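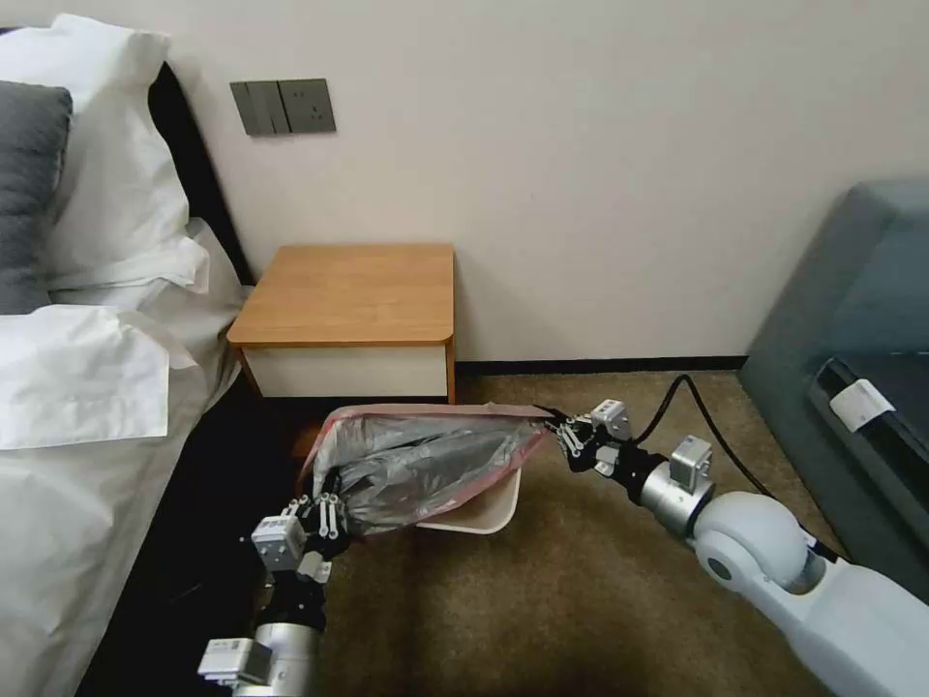 Last updated Aug 18, 2023

These answers cover Draltix, the two-arm bag-handling policy developed at Carbridge, and the demonstrations it was trained on. Installation problems are handled in the repository's issue tracker.

## Task and method

### What does the task consist of?

The robot works on a lined wastebasket on the floor of a furnished bedroom. It must grasp the liner, lift it out of the bin with its contents, and set it down on the carpet clear of the bin. Fitting a new liner is a separate task and is outside the current release.

### Why use a floor-level bin?

Most published work on deformable objects uses a tabletop. At floor level the arms reach downward past furniture, and the space available for the elbows depends on where the bin stands. With the bin next to a nightstand, the bed limits the left arm and the drawer front limits how far either gripper can travel forward. We wanted those limits in the training data.

### How is the policy structured?

Draltix divides an episode into 3 phases: rim search, lift, and placement. One network predicts joint targets for both arms, together with a phase label. The label is fed back as an input at the next step. Control runs at 14 Hz. There is no explicit model of the bag, and no mesh or particle state is estimated at any point.

### Do both grippers have to hold the bag throughout?

No. The rim search phase ends when at least one gripper has a stable hold. The second gripper may close on the film, stay open, or wait beside the bag. Demonstrators were told to regrasp whenever they judged it useful, so single-hand holds are common in the data.

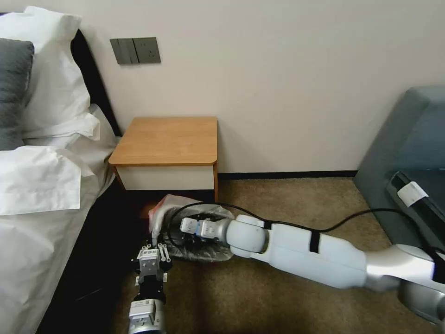 *Right gripper closed on the top of the bag, left gripper open.*

### How is a stable hold detected?

A hold counts as stable when the gripper opening and the motor current both stay within a set band for eight consecutive control steps. Thin film produces very little current change, and the band was tuned by hand for each gripper. Users with different hardware should expect to retune it.

### What does the policy use as visual input?

Color images only. Depth was recorded but dropped early on. Returns from translucent film were unreliable, and including them lowered the lift rate in our ablation. The colored rim of the liner gives the network a useful edge cue. We have not tested plain liners in enough rooms to report a figure.

### Is the bin position fixed?

The bin is placed by hand before each episode, within reach of both arms. Its angle to the wall varies. Episodes in which the bin moved during handling were kept, and the metadata marks them with the field `bin_shift`.

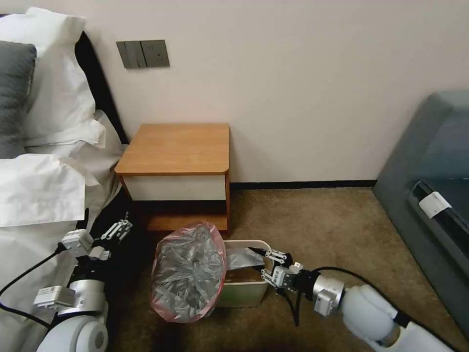
## Data and results

### How many demonstrations are there?

The Grestovero set contains 827 teleoperated demonstrations. Each one includes joint states for both arms, gripper commands, images, and phase labels. The labels were assigned by a script and then corrected manually at the boundaries.

### How was the policy evaluated?

We ran 47 trials in the Tejada room, with bin placements absent from training. A trial succeeded if the bag left the bin without spilling and came to rest on the carpet. Operator intervention of any kind counted as failure.

### How many trials failed?

There were 14 failures. The most frequent type was a slip during lift with only one gripper engaged. The next was a pinch that caught two layers of film and closed the opening off-center, after which the second gripper could not find the rim. Torn liners were rare and are grouped with slips in the results table.

### Does a two-handed hold improve the lift?

Within our trials, yes. Slips were less frequent when both grippers had the rim before lifting began. The comparison is observational: the policy chose the hold itself, and easier placements may have favored two hands.
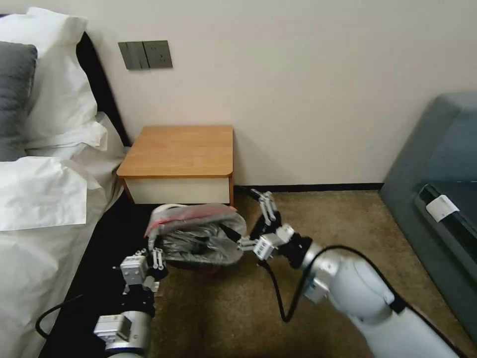
A reader wrote in to object that forcing a two-handed grasp before every lift would settle the question, and asked why that run was left out. We tried the constraint in pilot runs. The second arm often pushed the liner down into the bin while searching, which changed the starting state for the lift. A controlled version needs a release-and-retry rule that Draltix does not have yet.

### Can the policy be run with one arm?

The released weights expect inputs from both arms. Freezing one arm at its rest pose will execute, but the results are untested.

### Are failed demonstrations included?

Yes, in a separate folder. They were not used for training and carry no phase labels.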